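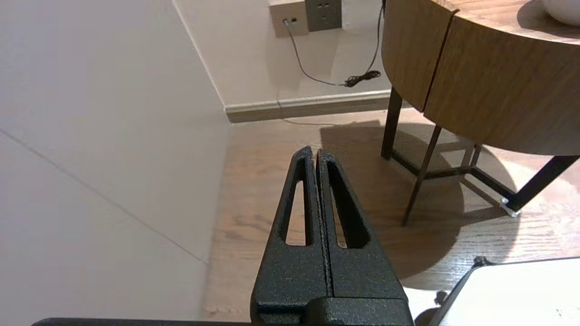
Ildikó Halász expects most of the questions about the new Wilstead side table to concern its outer edge, where the grain of the apron runs vertically and each panel has to follow the curve without a visible step at the joint. Flat-sided tables, Halász notes, are simpler to cut and simpler to place, but they leave a corner in the walkway beside a bed or an armchair.

FULTSIDE, 4th December – Tijani Furniture today released the Wilstead, a round side table with a curved timber apron, for sale through its Fultside showroom and by direct order. The table is the first item in the Kekau range, which is intended for bedrooms, small living rooms and rental units where floor area is limited. Further pieces in the range will follow in February.

The Wilstead stands 60 cm high. The height was set to suit the arm of a standard lounge chair and the top of most mattresses on a low base. The apron is assembled from vertical-grain panels glued to a curved former, then sanded as a single surface. Finish is a warm brown, low-sheen oil applied in two coats. Colour will vary between tables according to the timber, and the company does not stain panels to match.

Placement and cords

Tijani recommends that the table be positioned clear of the baseboard where a power outlet is mounted on the wall behind it. A gap allows a lamp or charger cord to hang from the outlet to the floor without being pinched between the table and the wall. Surplus cord should be coiled loosely and left beside the baseboard, away from the foot of the table. Cords should not be run beneath the base.

On plank floors, felt pads should be fitted before the table is first moved into position. A set is supplied in the carton. Pads should be checked for grit every few months and replaced when the felt has compressed. The table should be lifted, not dragged, across joints between boards.

Care

The top and apron may be wiped with a damp cloth and dried immediately, working along the grain. Solvent cleaners and silicone polishes will mark the oil finish. Minor scratches can be treated with the maintenance oil sold separately. The table is for indoor use only and should be kept out of prolonged direct sunlight, which will lighten the colour unevenly.

Availability

The first production run is limited to 154 tables. Orders are dispatched fully assembled in a single carton, with delivery to metropolitan addresses in 9 working days. Regional delivery times are confirmed at the time of order. Specification sheets and finish samples may be requested from the Fultside showroom.

ENDS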